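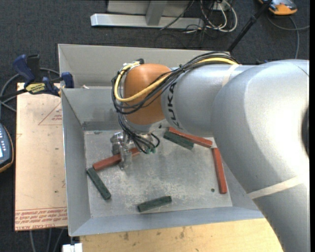 Figure 2. Mixed red and dark green blocks in the open sheet-metal bin.

3.2 Bin contents and how blocks come to rest

The bin used throughout this part of the study is an open grey sheet-metal one. The blocks are long and rectangular, and they come in two colours, red and dark green. We chose a long shape on purpose. Cubes tend to settle flat on whichever face is nearest, and our earlier trials with them at the Otham site gave little to study. A long block can settle in more ways. It may lie flat, rest with one end on its neighbour, or stay propped against a wall until something moves it.

Figure 2 shows a small load of six blocks, three of each colour. One red block near the back right slopes down and lies partly over a green one that points in nearly the same direction. We call this a crossed or stacked pair, depending on the angle between the two long sides. The green block near the front centre lies on its own, and we class it as free. Another green block is close to the left wall. Wall blocks were recorded separately, as the wall limits the directions in which a block can be drawn out.

Blocks were tipped in from a cardboard tray held level with the rim. Fatemeh Mirzaei and Ajith Bangera did all of the tipping, and swapped places after each batch so that one person's habits would not colour the whole set. The tray was emptied in one movement. If a block landed outside the bin the load was thrown out and done over. No one was allowed to straighten or nudge the blocks before the positions had been written down. Colours were mixed in the tray by hand with no set pattern.

In all, 1,571 loads were tipped and recorded. The first 1,000 were used to settle the wording of the classes, and the rest were sorted with the wording fixed. Each load was sorted by two readers working apart. Where they disagreed, a third reader (Heydari) looked at the record and made the final call. Most disagreements were about blocks that touched a neighbour only at a corner. We had at first treated any contact as a reason to drop a block from the free class. This was too strict for our purpose, and the final wording asks whether the block could be lifted straight up without carrying or shifting another.

The classes used in the rest of the paper are as follows. A free block can be lifted straight up. A covered block has at least part of another block on top of it. A covering block is the upper one of such a pair. A wall block lies close enough to a side of the bin that a hand cannot pass between them. A block may belong to more than one class, and wall blocks quite often were also covered. Tilt was noted as a plain yes or no. We tried a finer scale for tilt in July and gave it up, as the two readers could not agree on the middle steps.

Colour was kept as a separate note and had no part in the sorting. The red and green blocks were cut to the same size at the Asuvden workshop and painted there in a single run. Gholamreza Kermani weighed a sample from each colour before the work began and found no difference that mattered to us. Paint wore off the corners over the course of the study, more so on the red blocks, and seven blocks were replaced when the bare patches became large. Loads tipped before and after the replacements were compared and are reported together.

Two limits should be kept in mind. The first is that the bin was never filled to the rim. Small loads like the one in Figure 2 leave a good deal of floor showing, and blocks have room to slide apart after they land. Fuller bins in day-to-day use at the Skinner depot behave differently, with far more covered blocks in the lower layers, and our classes say little about what lies under the top layer. The second is the bin itself. Its sheet-metal floor lets blocks slide more than the ribbed plastic totes used in the Kamer trials would, and the share of free blocks reported in Section 4 is likely to be on the high side for that reason.

A short set of loads in a plastic tote was also recorded by Touran Ghaffari using the same tray and the same steps. Those results are given in the appendix and are not mixed with the figures below.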